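Norneo District extends toy and puzzle lending to all branch libraries

Norneo District Library Service has confirmed that its toy and puzzle lending scheme will be available at all seven branches from September. The scheme has until now been offered only at the Singhal Road library, where it began as a trial for families with children under eleven.

Members will be able to borrow puzzles, board games, building sets and early years toys on an ordinary library card. There will be no joining fee and no charge for loans. Each household may have up to 7 items at a time, for a period of three weeks, and loans may be renewed once if the item has not been requested by another member.

During the trial, 562 households registered with the scheme and 1,857 loans were made. Wooden puzzles were the most frequently borrowed group, followed by board games for two to four players. The Service had expected most of the demand to come from parents of very young children. Registrations from grandparents and from adults without children in the home were higher than planned for, and the age limit on membership of the scheme has been removed as a result.

The stock at Singhal Road will remain there. A further 200 items have been bought for the other branches and will be moved between them every two months, so that smaller libraries such as Furkus and Lower Quay can offer a changing choice. Members may reserve any item through the catalogue and collect it from the branch nearest to them. Reserved items will be held for five working days.

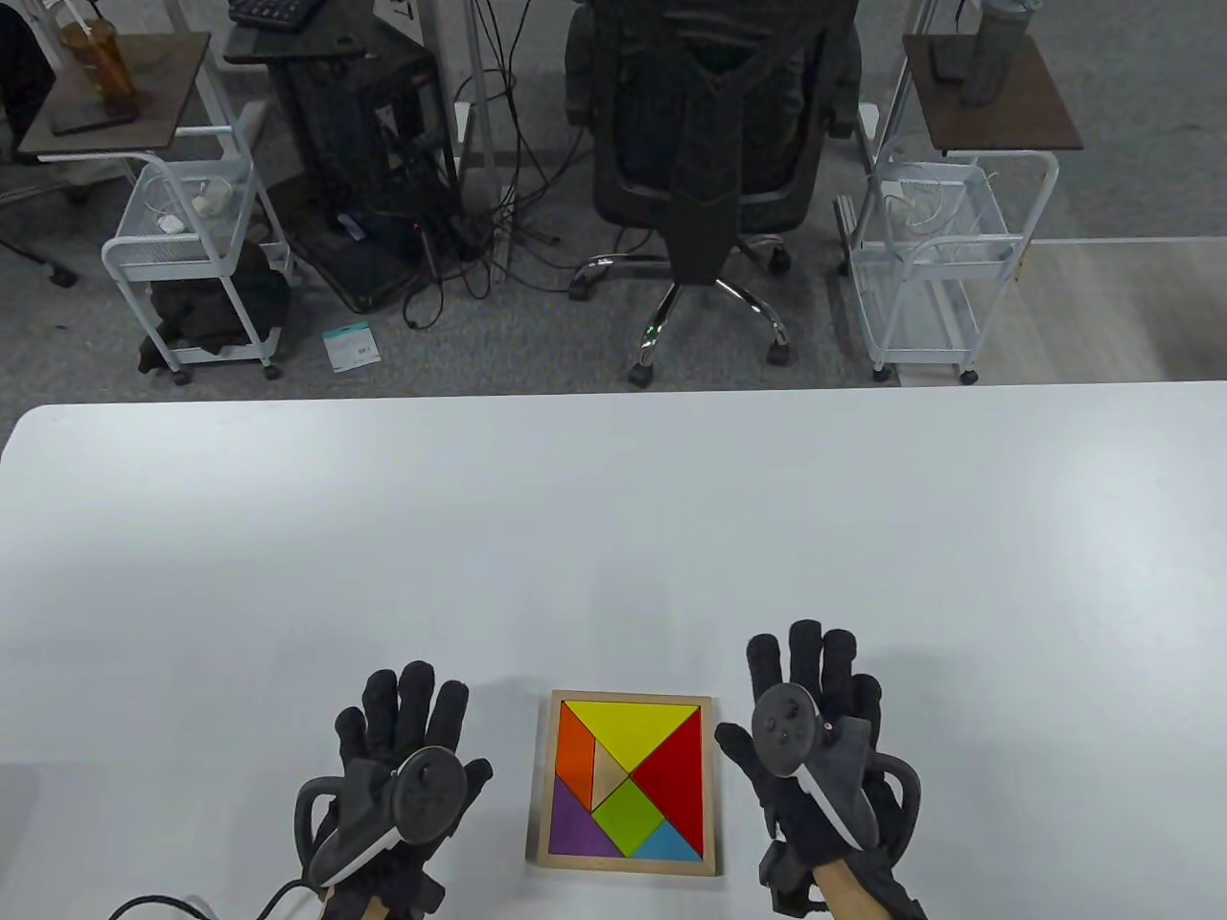

Amirul Lumbantobing, Head of Branch Services, said: "The trial showed us that people value being able to try a game or a puzzle at home before deciding whether to buy one. It also brought in residents who had not used a library for many years. We are pleased that members in the outlying villages will now have the same service as those in the town."

Items will be lent in numbered cloth bags, each with a card listing the contents. Members are asked to check the contents against the card before leaving the library and again before returning the bag. Bags must be handed in at the desk during staffed hours and should not be placed in the book return boxes.

No fine will be charged for a single lost piece, but the loss should be reported when the bag is returned so that a replacement can be ordered. Where an item is lost altogether, or damaged so badly that it cannot be lent again, the member will be asked to pay half of the purchase price. Overdue items will be treated in the same way as overdue books, and children's cards will continue to be free of overdue charges.

All items suitable for children under three will be cleaned by staff after each loan. Other items will be inspected on return and cleaned as needed. Toys that run on batteries will not form part of the collection for the time being. The Service will look at this again when the first year of the wider scheme has been completed.

The purchase of new stock has been met by a grant from the Jovimum Fund, which supports play and learning in the district. Running costs will be met from the existing branch budget, and opening hours will not be affected. The mobile library will not carry items for general lending, although members who use it may have reserved items delivered to their usual stop.

The Service is also able to accept gifts of puzzles and games in good condition, provided that all pieces are present and the maker's safety marking can be read. Soft toys, electrical items and home-made toys cannot be accepted. Residents who wish to offer items are asked to speak to staff at their branch before bringing them in, as storage space is limited at Furkus and at Lower Quay.

Existing members of the trial need take no action and their current loans will not be affected. New members may register at any branch desk on production of a library card. Residents who do not yet hold a card may apply for one at the same time, and should bring proof of their name and address.

The full list of items will be added to the online catalogue before the scheme opens, and printed copies will be available on request at each branch.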